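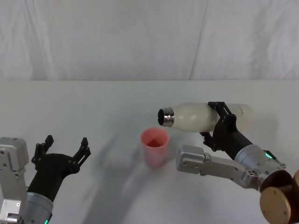
Will we still be doing any of the pouring ourselves in a year, or just wiping up after it? The question came in from the kitchen side after version 1, and the section on staff was rewritten to answer it.

Retotbridge Pouring Set, version 2
Released by Clurov, 10 May 2018

Summary
The set holds 2335 recordings of pouring between a cup and a bottle, made with a pair of robot arms on a white table. The target is 4000. It supports work on drinks preparation at the Moritwood staff kitchen, where portions are still poured by hand.

What is in it
Each recording has joint positions, gripper state and video from a head view and a wrist view. Pours go both ways: bottle to cup, and cup to bottle. The second is harder to learn, as the stream has to meet a narrow metal neck while the other gripper keeps the bottle in place. Spills are kept and labelled as spills.
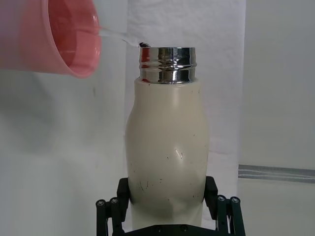 What it changes for staff
Pouring is the part of the job the kitchen team most wanted rid of, mainly for the strain on the wrists. If the arms go in, someone still fills the stock bottles, checks the labels and signs off each tray. Those checks are a new duty and need time on the rota – the present rota has none. No posts are to be cut during the trial, which runs to the end of July. There is no agreement yet for the period after that.

Known limits
Clear liquids are hard to see against the cloth, and fill levels in the wrist view should not be trusted. Hot drinks are not covered.

Files
Recordings 1 to 2000 are in the folder "first", the rest in "second". The folders use the same layout. Labels are in one plain text file per recording.

Use
Free for research and training. Do not use the set to work out pouring speeds for human staff.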